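Sorting Produce by Size at Selano

Lorna Cabrera grades fruit for a living, and she is particular about surfaces. At the Selano packing house she works on steel. For home sorting she recommends any wide, flat area at waist height, with a plastic sheet under the produce and a shallow tray for what has passed.

"The tray needs raised sides," she said. "A round fruit on a flat plate will travel. Carrots and greens can go on plates because they stay where you put them."

Her procedure is short. Oranges are separated by diameter first, then apples, then plums. Anything with broken skin is removed before grading starts. A household batch takes her 8 minutes.
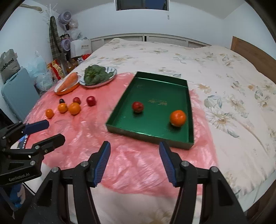 Efren Marquez disagrees about the order. He would take the apples first, on the grounds that they bruise where an orange only dents, and he would keep plums off the sheet until the heavier fruit has been moved. Cabrera accepts the second point.

"With plums, yes. I put them down last. Apples I can handle second without losing any."

They also differ on mixed trays. Cabrera will put one apple and one orange together for same-day use. For storage she keeps them apart and sets leafy vegetables well away from both, citing the ethylene that ripe apples give off.

Last April she graded 162 oranges from the Alvarado grove by eye, then checked them with a sizing ring. "I was wrong on eight," she said. "All of them were mediums I had called large."

She wipes the sheet with a damp cloth between batches and dries it flat.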